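Getting Drink Can Rings Out of a Butcher-Block Tabletop

Updated 11th February

If you have a light wood tabletop and people who drink things out of cans, you have rings. I've got a pale butcher-block top and I've been fighting this battle for years, mostly against myself, and I've finally settled on a routine that works for me. It isn't fancy and most of it is waiting around.

This is for oiled or waxed wood. If your top has a hard clear coat on it (polyurethane, lacquer, that sort of thing), the sanding part below will make a mess, so please test your finish first. Put a couple of drops of water somewhere you don't care about and come back in ten minutes. If the water has soaked in or left a darker spot, you're probably looking at oil. If it's still sitting there in a perfect little bead, it could be a hard coat or just a lot of fresh wax, and you'll want to look a bit closer before you go at it.

What you need

Plain dish soap and warm water
A few cotton rags, old T-shirts are great
A soft toothbrush
Sandpaper in 120, 180 and 220
A sanding block, or a scrap of wood to wrap the paper around
Food-safe oil for cutting boards

I use the Lalard board oil because they carry it at Tierney Hardware and it doesn't smell like anything. Plain mineral oil from the drugstore will do the job too. I'd skip olive oil. I used it once in a hurry, one December right before company came over, and that table smelled like an old salad by spring.

First, figure out what kind of ring it is

Rings from cans come in three flavors and they don't all need the same treatment.

The sticky ring is soda or juice or energy drink that ran down the side and dried. You can feel it with your finger. This one is easy, so always try for this one first!

The white or cloudy ring is moisture that got into the wax. Cold cans on a humid day will do it, even if you never spill a drop.

The dark ring is the annoying one. It's down in the wood itself, and it usually means something wet sat there for a long time. Berry and cola spills can go dark too, especially where two strips of the block meet, and those seams seem to drink up everything.

Sticky rings

Move everything off the part you're working on. Squirt a little dish soap in warm water, get a rag damp, wring it out hard, and lay it over the ring for a minute or two. Then wipe with the grain. If there's sugar stuck in a seam, go along it with the toothbrush, and wipe again with a clean damp rag to get the soap off. Dry it right away with another rag. I've left it to air dry and ended up with a nice new cloudy patch where the sticky ring used to be, so now I keep the dry rag over my shoulder the whole time.

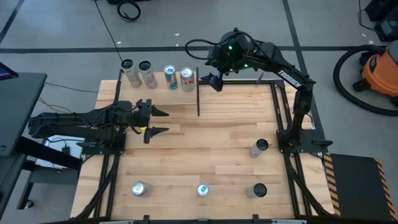
White rings

Warm is your friend with these. I put a dry folded T-shirt over the mark and press it with an iron on the lowest setting, no steam, for just a few seconds at a time. Lift, look, do it again. Some fade on the first pass and some take six or seven. Don't walk away with the iron sitting there, and don't turn up the heat because you're getting impatient (ask me how I know).

Once the mark is gone, that spot will look dull next to everything else. Rub in a tiny bit of oil or wax and buff it until it blends.

Dark rings

Okay, now you sand. Let the table dry out completely before you start. I give it overnight.

Start with the 180 and see how far that gets you. Only drop down to 120 if the ring is really laughing at you. Go with the grain, with light pressure, and work an area a good bit bigger than the ring itself. If you only sand the ring you'll dig a little dish in the table, and you will find it with your elbow every single day from then on. Feather out the edges, wipe off the dust, and look at it from the side with a lamp. Then go over the whole area with 220.

I know there are people who go all the way up to 2000 grit on their tabletops. It feels wonderful. But very fine sanding can leave the wood so slick that the oil goes on kind of stingy, and I'm going to put drinks on this thing, so I stop at 220 and get on with my life.

A faint shadow may stay behind. Mine has one near a corner that I've sanded twice and I've decided we live together now.

Oiling

Pour on a puddle about the size of a silver dollar and spread it with a rag. Keep going until the surface looks wet all over, and don't forget the edges and the end grain. Let it soak for 40 minutes. If there are dry patches by then, give them more. Then wipe off everything that's still sitting on top — really wipe, with a clean rag — or it'll stay tacky and grab every crumb in the house.

After that I leave the table alone for 48 hours before any cans go back on it. The hard part is remembering, so I put a towel over it.

If you're using a drying oil like tung or linseed instead, follow the times on the container, and spread the rags out flat outdoors to dry. Don't leave them balled up in the trash, because they can catch fire by themselves.

Keeping the rings away

Coasters, obviously. The cork ones stick to a wet can and then fall off halfway to your mouth, so I like felt or plain ceramic. Slim cans are tippier than the regular kind, and I try to keep those toward the back where sleeves don't catch them. And I do a can sweep every night before bed: anything opened gets dumped out, rinsed and put in the recycling, even if there's one sip left. Here in Mudilholm they want them rinsed and not crushed, but check what your own pickup asks for.

I re-oil when water stops beading up. In summer that comes around faster than I'd like, and in winter I mostly forget until the wood starts looking chalky.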